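4. Safe Handling Rules for Shared Arm Stations

The second part of the project was to write a set of handling rules that first-year students could follow without a supervisor at the bench. The draft was prepared by Idun Lie and reviewed by the Teswood lab group in July. It covers work with closed containers only. Open cups and glassware were left for a later revision.

Under Rule 2, any bottle holding liquid must be capped before the gripper closes on it, and it must be kept upright for as long as the arm carries it. Rule 3 requires the operator to check the strap and the cable connector at the wrist before power is applied. Both checks are entered in the station log with the operator's initials.

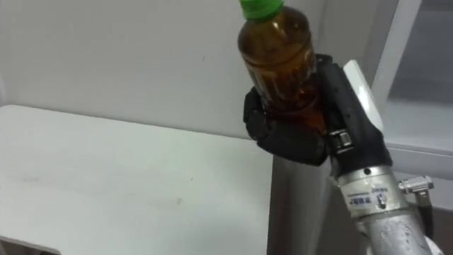
Figure 2. Capped bottle held upright in the soft gripper.

Reviewers asked whether grip force should be given as a fixed value. The group decided against it — bottles differ too much in wall thickness — and the rule now calls for a slow test grip with each new container type. The stop button must stay within the operator's reach during this test.

Rules on speed limits near other people are given in Section 5. The log sheet is attached as Appendix B.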